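Turkinora Ground Systems is hiring two satellite operations technicians for its ground station at Gerard. Both positions are full time and permanent, and both report to Glenys Maihi, operations lead.

The station tracks and commands small satellites in low Earth orbit for commercial and university customers. We do not build spacecraft. Our job starts after separation from the launch vehicle, with first contact and early checkout, and continues with routine passes until the customer retires the satellite.

What you will do

Run scheduled passes from the control room, including command uploads, telemetry checks and data downloads
Watch for out-of-limit readings and follow the customer's contingency procedures
Keep the pass log and write the handover note at the end of each shift
Help with upkeep of the two S-band antennas and the receiver racks
Take part in launch rehearsals, usually held in the two weeks before a customer's launch date 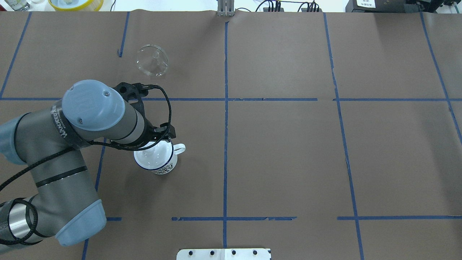
Robotic arm with parallel gripper over a taped work surface.

What we need from you

A two-year degree in electronics, aerospace technology or a related field, or equivalent military or work experience
Basic knowledge of radio links and orbital mechanics
Comfort working at a Linux command line
Clear written English
Authorization to work in the United States

Useful but not required: Python scripting, an amateur radio license, or time spent on console during a launch campaign. New hires go through 16 weeks of training and are signed off on each procedure before running a pass alone.

Shifts and pay

Shifts are 12 hours, days or nights, on a rotating schedule posted a month ahead. Night shifts carry a differential. Pay is hourly and depends on experience; the range for each grade is sent to every applicant invited to interview. Benefits include health and dental coverage, a retirement plan with company match, and paid leave from the first day. Relocation help is available for moves of more than 300 miles.
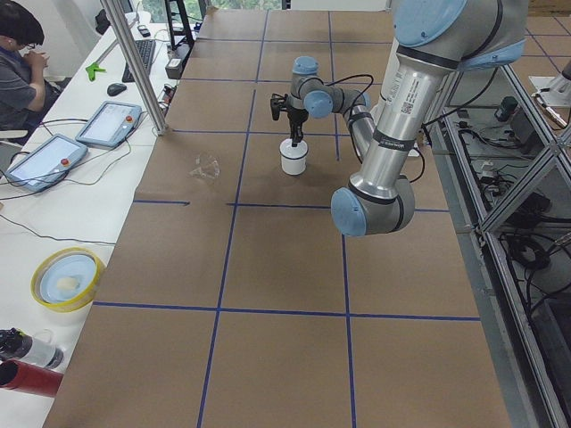

A two-finger gripper holding a white cup by the rim.

The site is 7 miles from town on a county road and has no bus service, so you will need your own transportation. The work includes climbing ladders and lifting equipment cases with a partner.

How to apply

Send a resume and a one-page cover letter to Tane Hollis in the personnel office. Put "Operations Technician" in the subject line and say when you could start. Do not send transcripts or references at this stage.

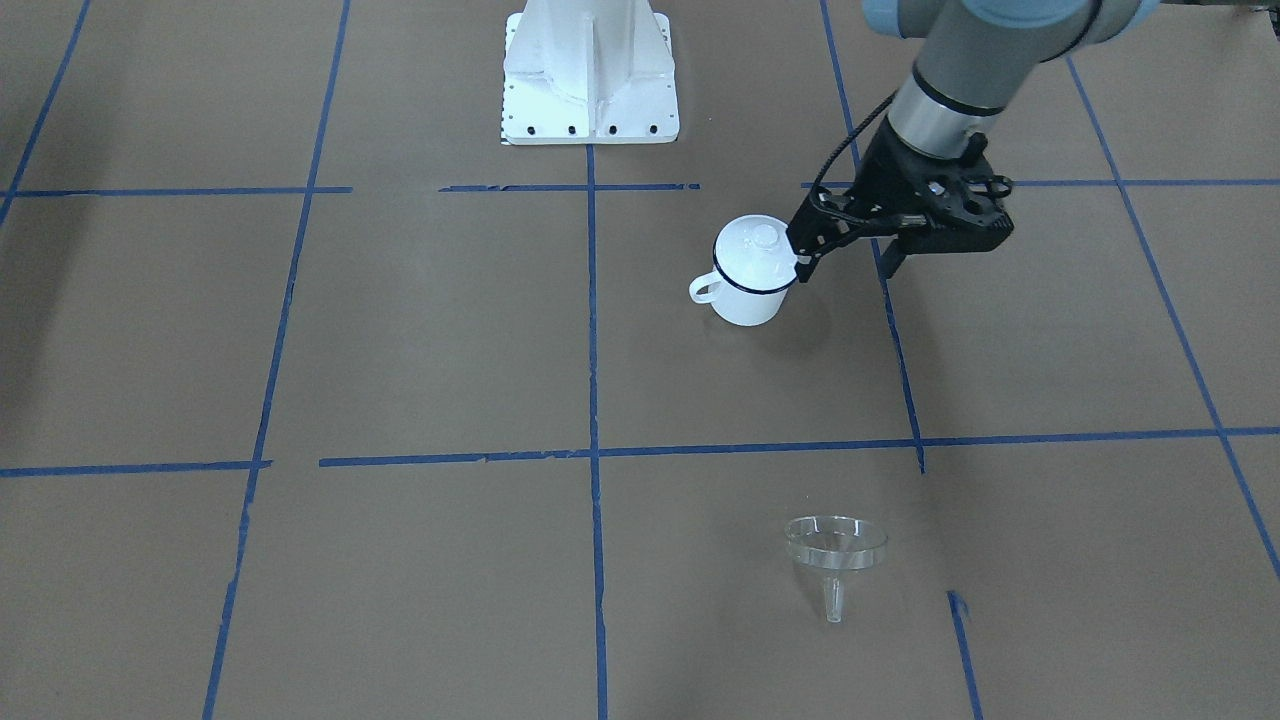
Applications received by 6 January 2019 will be reviewed first. Interviews are by phone, followed by a half-day visit to the station for finalists. We expect both technicians to start in March. Applicants who are not selected will be notified by email, and their resumes are kept for one year unless they ask us to delete them.

Turkinora Ground Systems is an equal opportunity employer.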